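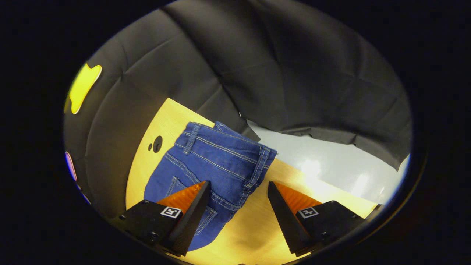 Un jean bleu, plié, sur la table.

Entretien & retouches > Denim > Laver ou ne pas laver
Sujet lancé par Hauke Stüber, juillet

**Hauke Stüber**
Bonjour à tous. J'ai acheté un Marnura en toile brute il y a six mois, sur les conseils d'un vendeur qui m'a regardé droit dans les yeux et m'a dit de ne surtout pas le laver. J'ai obéi. Je l'ai porté au bureau, au marché et à un baptême. Depuis la semaine dernière, ma femme l'appelle par un prénom et lui demande de sortir de la chambre. Est-ce que je peux le passer en machine sans détruire les plis que j'ai mis un semestre à obtenir ?

**toile_et_trame**
Oui. À l'envers, à froid, essorage au minimum, séchage à plat ou suspendu par l'ourlet. Les plis sont dans la fibre, ils ne partiront pas. Le vendeur te vendait un mode de vie.

**Ourlet75**
Pas d'accord. Une toile brute qu'on lave trop tôt perd son indigo partout à la fois et tu te retrouves avec un bleu de travail uniforme, très bien pour changer une roue. J'attends huit mois au minimum, et ensuite c'est trempage dans la baignoire, sans tambour. Le tambour casse la toile et laisse des marbrures en travers des cuisses.

**toile_et_trame**
Les marbrures viennent d'un tambour trop plein. Un jean seul, bien déplié, n'a jamais marbré chez moi. Et la sueur et la poussière usent l'entrejambe plus vite que n'importe quelle lessive. J'en recouds toute l'année, des entrejambes, et ceux des gens qui ne lavent pas sont les pires à tous points de vue.

**mamie_bobine**
Moi je me souviens des jeans d'avant 2000, on les faisait bouillir avec les torchons et ils duraient dix fois plus que vos merveilles. Il faut dire qu'on ne les photographiait pas.

**Hauke Stüber**
Merci. Et le congélateur ? Un collègue jure que ça tue les odeurs.

**toile_et_trame**
Ça les met en pause. Elles reprennent à température ambiante, reposées.

**Ourlet75**
Là-dessus on est d'accord, et je demande que ce soit noté. Le congélateur, c'est pour les petits pois. Pour l'odeur, une nuit dehors à l'ombre et au vent, puis un chiffon à peine humide avec un peu de vinaigre blanc à l'intérieur.

**kévin_selvedge**
Quelqu'un a essayé la lessive Neda pour textiles foncés ? J'ai payé le flacon au prix d'un dîner et mon eau de rinçage est toujours bleue.

**mamie_bobine**
L'eau est bleue parce que le pantalon est bleu, mon petit.

**kévin_selvedge**
Je prends note — avec un peu de tristesse pour le dîner.

**toile_et_trame**
N'importe quelle lessive liquide sans azurants ni javel fait l'affaire, à demi-dose. Pas d'adoucissant. Hauke, vérifie aussi si ta toile est sanforisée, c'est en général écrit sur l'étiquette intérieure. Si elle ne l'est pas, elle va rétrécir au premier lavage, surtout en longueur, et il ne faut pas toucher à l'ourlet avant.

**Hauke Stüber**
Ah. J'ai fait l'ourlet le premier jour.

**Ourlet75**
Alors attends huit mois de plus, par prudence.

**Hauke Stüber**
Retour d'expérience. Étiquette retrouvée, toile sanforisée, soulagement général. Machine à froid, jean seul, à l'envers, pendu au balcon. Les plis derrière les genoux sont toujours là. La taille serre un peu, ce que j'attribue au lavage et ma femme au baptême.

**toile_et_trame**
La taille se détend en une journée de port. Si elle ne se détend pas, on a un forum couture avec un très bon sujet sur les soufflets.

**3 commentaires de lecteurs**

**Wihongi** : Arrivée ici en cherchant comment enlever l'indigo d'un canapé beige. Je ne suis pas plus avancée mais j'ai tout lu.

**prurnside_fan** : Chez Prurnside, on m'avait conseillé le trempage à l'eau salée pour fixer la couleur. Résultat, un jean qui déteint et qui gratte.

**Ourlet75** : Je maintiens pour la baignoire.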